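Our cell is called Wulby, and my half of the project was keeping it running: mounts, cables, fingertips and a lot of crawling under the counter with a flashlight. My partner did the control code, so for that part you'll want the other report.

## Setting up the cell

The cell is a two-arm setup on a stone countertop with a curtain behind it. Each gripper gets a small camera at the wrist, and there are two fixed cameras looking at the board. The curtain was my idea, and I'm pretty proud of it! Before we hung it, the background changed every time a person walked by.

The layout is called Misano in our notes (we named layouts after whatever we felt like). Its props include a wooden cutting board with a black handle, a lemon and a steel jigger, plus some water in a clear container. I hate having water near cables, so everything under the counter got moved into a sealed tray – 6 hours of work I hadn't planned for.
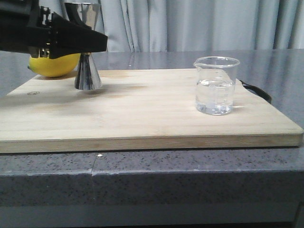
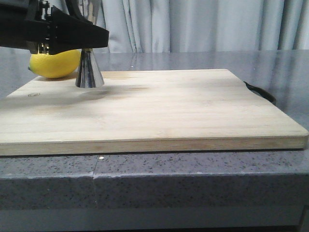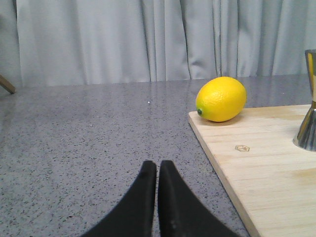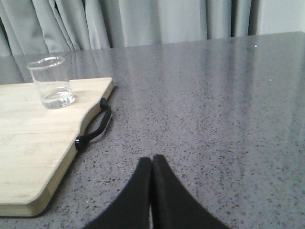 *Wulby with the Misano layout. First two: fixed cameras. Last two: wrist cameras.*

## Looking after it

The wrist cameras were the needy ones. A mount screw would back out a little, the view would tilt, and then we'd spend an afternoon blaming the software. I started checking every mount screw before each session and put a dab of thread locker on the worst ones. After that we got 107 runs without a camera fault, and our best streak before had been 17.

Fingertips were next. I wipe the pads down before we start and look for scuffs, and I close the gripper all the way to see whether the tips line up. If they don't, I loosen the finger, square it up and tighten it again – annoying, but quick once you've done it a few times.

The polished jigger gave me a headache too, with all the reflections. I ended up locking the exposure on all the cameras one Saturday and it's been fine ever since.

## Still to do

I want to replace the wrist cables before they hit 200 hours, and the spares from Troswood are still in their bag on my desk. The tray under the counter also needs a proper lid.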